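Yorath 18 Quilting Frame and Hoop Set: long-term review

Reviewed by Anahera Hapeta
Category: Hand quilting, frames and hoops

The Yorath 18 is a lap hoop with a detachable floor stand, sold for hand quilting of cot to queen-size work. I bought mine at retail from Stundus and have used it through one winter on a scrap patchwork top, a wholecloth cushion and part of a borrowed sampler. The unit replaces an older Flaretti hoop, which I kept for comparison.

Contents and assembly

The box holds an inner and outer ring, a brass tensioning bolt, two uprights, a cross rail, a base and a bag of hardware. Assembly took 30 minutes with a screwdriver and the supplied hex key. The instructions are a single folded sheet with line drawings. Step four shows the cross rail reversed. If the threaded inserts are facing you at that point, turn the rail around before going on.

All inserts on my unit were square and took their bolts without cross-threading. The finish is a clear oil. It needed a light rub with fine paper on the inner ring, where the scarf joint had a raised edge that would have caught on voile. The Flaretti had no such edge, though its bolt stripped in the second year.

Tension

The hoop is 18 inches across. The rings are deeper than usual, and this has a measurable effect on slippage. With cotton batting and a cotton back, drum tension held through an evening's stitching with no adjustment. With wool batting I retightened once per session. Polyester batting of the thicker sort does not seat well at all; the bolt runs out of thread before the rings will close over a seam intersection. Yorath sells a longer bolt separately. It should be in the box.

Hand quilters generally work with some slack so the needle can rock. The bolt pitch is fine enough to back off by a quarter turn and keep that setting. On the Flaretti, a quarter turn was the difference between taut and loose.

Stand and tilt

The tilt lock is a friction washer with a wing nut. It holds a cot quilt without trouble. Under a queen-size top the weight hanging off the front edge pulls the hoop down over the course of an hour, so the bulk has to be supported on a chair or table. A toothed washer would fix this. Antigoni Mitsotakis-Vlachou, who runs the Drultside hand-quilting group, fitted one to hers from a hardware shop and reports no creep since – I have not made the change, as I wanted to review the stand as sold.

Height adjusts in four steps. The lowest suits a sofa, the second a dining chair. The top two are too high for anyone of average build unless standing. The base clears most armchair legs but not a recliner mechanism.

Stitch quality

I stitched the same crosshatch on both hoops with the same thread and a size 10 between. Stitch length was more even on the Yorath, mainly near the ring, where the older hoop let the layers shift. In the centre of the hoop there was no difference I could see.
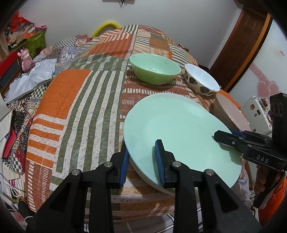

Hoop marks are the other matter. Any deep ring will crease a top if left on overnight. Marks from the Yorath came out of cotton with steam and a day lying flat. On a linen blend they took a wash. Take the work out of the hoop at the end of each session, and do not store it clamped. Binding the inner ring with cotton twill tape reduces the creasing and improves grip on slippery backings. Allow a couple of metres.

Price and spares

I paid $134 for the hoop and stand together. The current listing is $128 without the carry bag, which is no loss, as the bag has no pocket for the bolts. Replacement rings and bolts are stocked by Stundus. My spare bolt, ordered in September, arrived in a padded envelope within the week. The uprights are not sold singly.

Verdict

A well-made hoop on an adequate stand. The rings, bolt and joinery are better than the Flaretti in every respect except the finish on the inner joint. The tilt lock is under-specified for large quilts and the standard bolt is too short for high loft batting. Recommended for cotton and wool work up to double-bed size. Owners of a decent stand already should buy the hoop alone.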